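Search this site
Search

Plant Fibers in Everyday Goods: How Households in Plullthorpe Use Woven Items
Student project report by Noura Issa

Introduction

For this project I looked at woven goods in local homes and asked how people use them, where they buy them and how long they last. I chose the subject after reading in class about the trade in reed and palm baskets. I wanted to know if people still buy these things when plastic is cheaper.

Method

I handed out a one-page survey in March through the Judetti library and the front office at school. I got 155 forms back. I left out 2 of them because only the name line was filled in. I also talked to the owner of Daher, a home goods shop on the main street, about what sells and what gets returned.

Findings

Most people who answered own at least one woven item. Bread baskets and table mats came up most often, followed by bags. On 108 forms the person said they would buy woven goods again. The usual complaint was loose ends that catch on sleeves, and several people wrote that dyed pieces fade near a window.

The shop owner told me that color matters more to customers than the type of fiber. Greens and yellows sell in spring and browns sell in the fall. Many buyers do not ask what the item is made of.

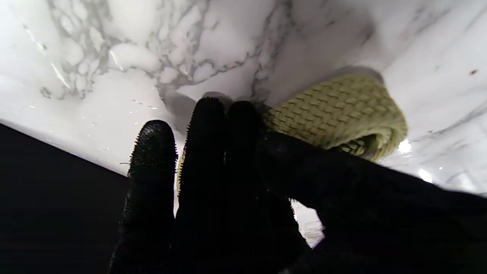
Care and Wear

People clean woven items in different ways. Some wipe them with a damp cloth and others only shake them out. A few soak them, which the shop owner advises against. Items kept in kitchens were replaced sooner than items kept in bedrooms.

Limits of the Project

My survey only reached people who visit the library or the school. I also did not separate plant fiber from paper cord or plastic weave, so some answers may mix them up. If I did this again I would add a question about price.

3 comments
907 shares

Related reports
Rain Barrels on Setex Road
Bus Stops and Shade
What Our School Throws Away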